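Zundier Two-Finger Gripper Kit – for home and shared workshop builds

If you've been putting together an arm in the spare room, or on a bench at your local makerspace, you'll know the fingers are where most of the fiddling happens. Our kit gives you a black linkage gripper with bright green finger pads, and it's a lovely thing to bolt together over a quiet evening (or two, if you stop for tea, and we usually do).

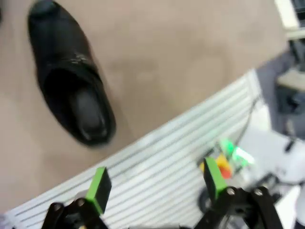 Everything arrives in one box: 4 pads, so you've got a spare pair, plus 33 screws and pins in labelled bags and a printed guide by Hongjun Yan, who has built more of these than anyone else in our shop. The assembled gripper weighs 286 grams. Shoes are a favourite first job among our customers – they've got a nice big opening to grab, and putting a pair away on a rack is a good, honest test of your wiring and your patience.

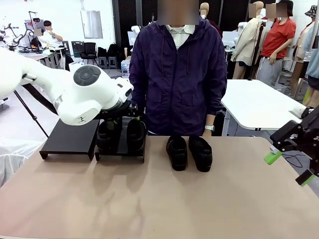 The mounting plate suits the Hunine and Bitar arms, and the cable is 1000 mm long. Colour: black with green pads. Next batch ships in August.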